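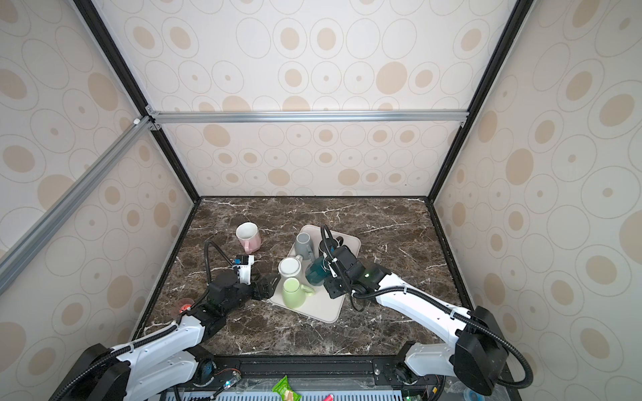
Support > Workshop Systems > Telum Booking Screen > Setting up your branch

4. Adding service bays and opening hours

Before customers can book a tyre fitting or an MOT online, each branch needs its bays and hours entered. You will need a manager login.

1. Sign in and open Branch Settings.
2. Choose your branch from the list. If it is missing, ask Burkholm support to add it.
3. Select Bays, then Add Bay. Give the bay a short name, such as Bay 2 or Alignment.
4. Tick the jobs that can be done there. Leave MOT unticked unless the bay is approved for testing.
5. Enter the slot length. The standard tyre slot is 48 minutes. An MOT slot is 53 minutes and can't be shortened.
6. Press Save.
7. Repeat steps 3 to 6 for your other bays.
8. Open Hours and fill in the start and finish time for each working day.

Note: Bay names appear on the customer's confirmation text. Keep them under 20 letters.

Caution: Deleting a bay cancels every booking in it, and they can't be restored. To take a bay out of use for repairs, set it to Closed.

Changes reach the website within 2 hours. If old times still show after that, contact Ximena Maldonado on the branch systems desk.

Related articles
Moving a booking to another branch
Printing job cards
Linking Afridi stock codes
Beluven card reader: first use

Last updated: May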